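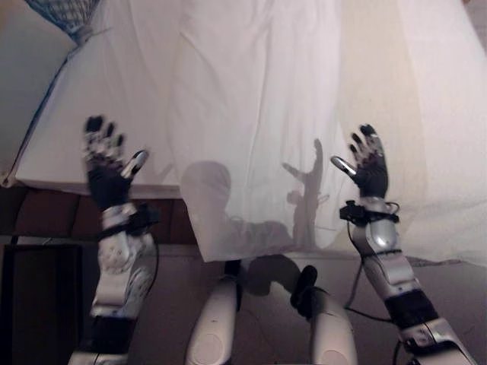 Friday, a.m. – sheet work, continued

Started at 8:30 with the heating on low. Wanted to settle the hanging question before ordering any more cloth, as we have gone back and forth on it since the start of April and the roll from Multon is nearly used up.

Cloth: thin white, the lighter of the two we bought. Weight of the finished sheet with hem tape is 600 g on the kitchen scale. The heavier one is still folded on the shelf over the sink and I did not touch it today.

Fall of the cloth. The thin one goes into soft vertical folds by itself if the top edge is gathered a little. When the top edge is pulled tight it goes flat and every crease from the packet shows. I tried three spacings on the clips:

145 mm – best. Folds stay vertical nearly all the way down.
Double that – sags between clips, folds lean toward the middle.
Clips only at the ends and center – no good, swags like a hammock.

Going with 145. Marked it on the rail in pencil, left end first. Please do not rub the marks off, the tape ones keep peeling.

Bottom edge. Still uneven. I want this sheet to clear the floor and it does, but the edge is not level and it bothers me every time I look at it. Measured the drop at the left side, 1,612 mm from rail to hem. The right side is longer. I have not written down a number for the right because I got a different one each time depending on how the folds were sitting. Ourania says cut it long, hang it for two days, then mark the hem while it is up. She did the Ullia drapes that way. I cut before hanging, which saved an afternoon and has now cost one.

Ironing. Ironed the top third only. Medium setting, no steam, cloth folded over itself once. Steam left rings on the test scrap that did not come out with a second pass. Lower part left wrinkled for now as it will have to come down for the hem anyway. Do not use the blue spray bottle near it, that is the one with starch in it and the label has come off.

Light. The cloth lets a fair amount through. Right side reads cream, left side reads cooler and whiter, same cloth, same roll. Spent too long on this. First thought was that the roll had yellowed along one edge, so I laid two offcuts on the bench, one from each side, and they match. So it is the light and I can stop worrying about the roll. If we want the whole width to look even we need to do something about the lighting, and the Niltix lamps we were lent go back at the end of the month. Someone should decide if we are buying our own. The price I was given was 3,210 for the set, with stands, before tax. Seems like a lot for lamps.

Handling notes, for anyone hanging it after me:

– Push with the flat of an open hand, fingers spread. A fingertip pokes a dent into the cloth and it holds the mark.
– Both hands at once, a bit apart. One hand drags the folds to that side and you have to go along the rail and reset them.
– Check for rings, watch straps, anything with a buckle. I pulled a thread on the first sheet with my own cuff button and the run went up as long as my forearm.
– Fold lengthwise first, then roll it on a tube. Folding it small puts creases right across the middle.

Clips. The Jugah clips grip well but have a rough spot inside the jaw. Went over eight of them with fine paper and stopped when my thumb got sore. The rest are in the jar by the vise, undone. The smoothed ones have a dot of red marker on the spring. Use only the dotted ones on the thin cloth, either kind is fine for the heavy.

11:15 – took a break, came back, folds had relaxed a bit at the top left. Reset two clips. No other change.

11:50 – shook out the scrap bag. Enough of the thin cloth left for two hem tests and maybe a repair patch. Cut one strip with the pinking shears and one straight to see which frays less. Both are pinned to the corkboard with the cut type written next to them. Will look on the next work day.

Open:
– level the hem (hang first, mark after, see above)
– rest of the clips
– answer on the lamps
– ask Multon if the next roll can be the same batch
– new label for the starch bottle
– where is the long steel rule? It was behind the door and now it isn't. I used the tape measure all morning and I don't trust the hook on it.

Last updated: Friday, 12:20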